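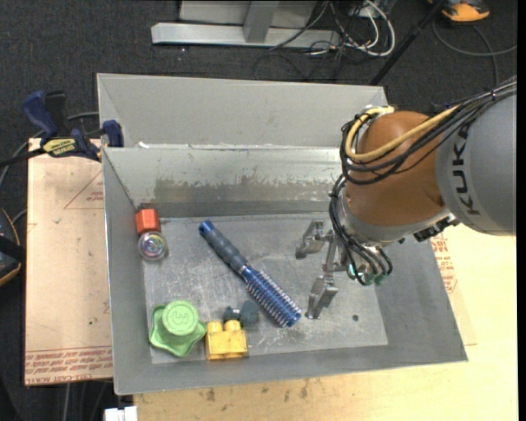

Figure 3. Open sheet-metal bin seen from above, with scratching on the floor and a band of darker discoloration on the inner back wall.

3.2 Surface wear and residue retention

Residue retention was measured on uncoated steel panels taken out of service at the Dolness and Maltbridge depots. Each panel was rinsed, dried and weighed, then loaded with damp barley meal and emptied by tipping. The mass left behind was recorded as a share of the load. In total, 421 panels were tested, of which 46 were rejected for dents deeper than the gauge could read.

Retention rose with scratch depth on floor panels. On wall panels the relation was weaker, and scratch direction mattered more than depth - marks running across the slope held meal that marks running down it released. Vörös and Pálfi reported a similar effect for wheat bran, although their panels were painted.

Discoloration alone was a poor guide to retention. Dark bands on the walls often gave readings close to those of clean metal. Panels from Maltbridge were washed with a stronger detergent until May, and their results are therefore listed separately in Table 2.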